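Budley 소형차용 카뷰레터 리빌드 키트

Grukier 공방에서 만드는 Budley 2기통 엔진용 카뷰레터 리빌드 키트입니다. 오래된 Budley를 굴려 보신 분이라면 아침 시동의 그 긴장감을 잘 아실 거예요. 초크를 당기고, 숨 한번 고르고, 스타터를 돌리고… 저희도 그 맛에 이 차를 탑니다만, 플로트실에서 연료가 새기 시작하면 얘기가 달라지죠!

키트 하나에 부품 16점이 들어 있습니다. 메인 제트와 아이들 제트, 니들 밸브와 시트, 플로트 핀, 가속 펌프 다이어프램, 스로틀축 부싱 한 쌍, 그리고 개스킷과 오링 일체입니다. 다이어프램은 요즘 연료에 맞춰 에탄올에 견디는 고무로 바꿨고, 제트는 황동을 한 개씩 깎은 뒤 유량을 재서 번호를 새깁니다. 원래 규격 번호 그대로라 옛 정비 지침서를 펴 놓고 작업하셔도 됩니다.

설계는 Genowefa Adamczyk가 맡았습니다. 창고에서 나온 미사용 Purer 카뷰레터를 분해해 치수를 하나하나 옮겨 그렸는데, 도면만 거의 100장이 나왔어요. 특히 니들 시트의 각도는 후기형과 미세하게 달라서 여러 번 다시 깎았습니다. 시중의 범용 키트를 넣고 공회전이 들쭉날쭉했던 분들은 이 부분부터 확인해 보세요. 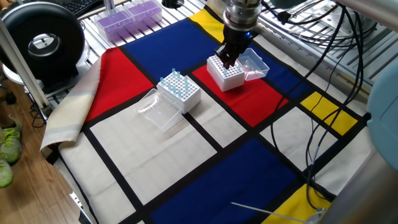 부싱 이야기도 꼭 하고 싶습니다. 스로틀축이 헐거워지면 그 틈으로 공기가 빨려 들어가서 혼합비를 아무리 만져도 잡히지 않거든요. 그래서 표준 치수 말고도 0.2mm 오버사이즈를 따로 준비했습니다. 축 구멍을 리머로 다듬어야 하는 작업이라 장비가 없으시면 몸체만 보내 주세요. Igor Wysocka가 직접 가공해서 돌려보내 드립니다(이 작업을 정말 좋아하는 사람입니다).

적용 차종
Budley 2기통 세단 및 밴, Purer 단배럴 카뷰레터 장착 차량
Van der Merwe 카뷰레터로 교환된 차는 플랜지 모양이 다르므로 맞지 않습니다. 몸체 옆면의 주물 글자를 먼저 봐 주세요.

제품 사양
구성: 부품 16점, 조립 순서도 1장
제트 재질: 황동
부싱: 표준 또는 0.2mm 오버사이즈(주문 시 선택)
생산 수량: 1회 200세트

조립할 때는 몸체를 깨끗이 세척하고 통로마다 압축 공기를 불어 주세요. 개스킷에는 액상 실런트를 바르지 않습니다. 플로트 높이는 순서도에 적힌 값으로 맞추시고, 시동 후 엔진이 충분히 데워진 다음 공회전 나사를 조정하시면 됩니다. 저희 초록색 밴은 이 키트로 고개를 몇 개나 넘었는지 모르겠어요. 오르막에서 2단으로 꾸준히 밀고 올라가는 소리가 정말 좋습니다!

다음 생산분은 6월에 나옵니다. 주문하실 때 차대번호와 카뷰레터 몸체 번호를 함께 적어 주세요.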